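Come and help us move 400 mailboxes (and get paid for it)

Right, so I've been putting this off for weeks, but the project now has a budget code and a start month, so I can finally write it down. We're looking for a migration engineer for our team at Undport, from February, and I'm the one you'd be sitting opposite.

A bit about what we do. Undport looks after the IT of smaller firms: mail, file shares, phones, the odd ancient accounts package that only runs on one PC under the stairs. Our biggest job this spring is Sornonis, a customer with 400 mailboxes on an old Exchange server that should have been switched off ages ago. They want to be in Microsoft 365 before the summer. I've done a few of these moves now and I still enjoy them, strange as that may sound!

What you'd be doing: checking the mailboxes before they move, running the batches (mostly in the evening, we start at 19:00), fixing what falls over, and being around the next morning when people can't find their shared calendars. There are also 109 shared mailboxes and meeting rooms with permissions that have grown wild over the years, so a good part of the first month is sorting out who can open what. Bring a strong stomach and a spreadsheet.

You don't need a stack of certificates. I'd like you to have done at least one proper mail migration, hybrid or not, and to be happy in PowerShell – not a wizard, but you should be able to read someone else's script and see where it's going to bite. Some knowledge of DNS helps a lot (MX, SPF, all that fun). And you should be able to explain to a worried office manager why Outlook wants her password again, without sighing.

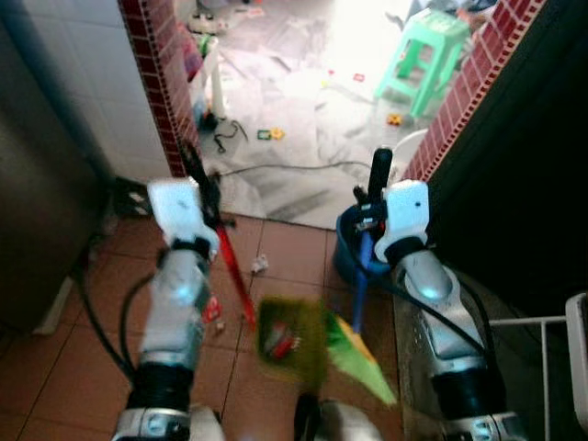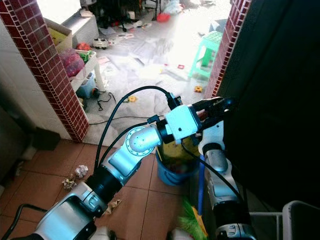 Rachid Fahmy read my draft and wanted me to add that the evening work is planned well ahead and comes with time off the next morning, and that you won't be on call for other customers while the move is running. He did the last big one, for Nieminen, and says the quiet hour once a batch has started is the best time to learn anything, so bring your questions then.

Fair point, and it's in the contract too. The rest of the terms: 32 or 36 hours a week, your choice, with 2 evenings a week at most. Pay starts at 2729 a month before tax on the 32-hour contract, more if you've got a few migrations behind you. You get a laptop, a phone and a test tenant of your own to break. Working from home is fine on most days, though I'd like you in the office for the first couple of weeks.

After Sornonis we go straight on to Trasico, a smaller move but with public folders (sorry), so there's plenty to do for a good while.

Interested? Send me a short mail with your CV and a few lines about the worst migration you've ever been part of. No formal letter needed. I read everything myself and I'll ring you for a chat first – questions beforehand are very welcome too.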